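December, after supper

Sorting kitchen things again.

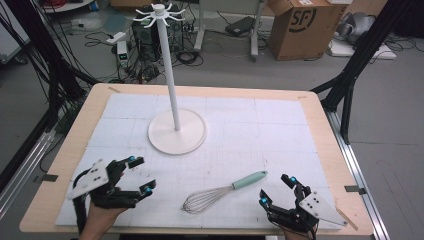 The green whisk and the white stand, on the mat.

Two drawers done so far. Marisol gave me the stand when she moved to Vundthorpe, and I have never settled on a place for it. It is too tall for the shelf over the sink, so it stays out -- the whisk can hang there with the ladle and the small strainer. Emmett wants the whisk back in the drawer. He makes the pancakes, so I may give in.

Paid 30 for drawer liners. Still have to cut them. Called Myrtle at nine and she was already in bed.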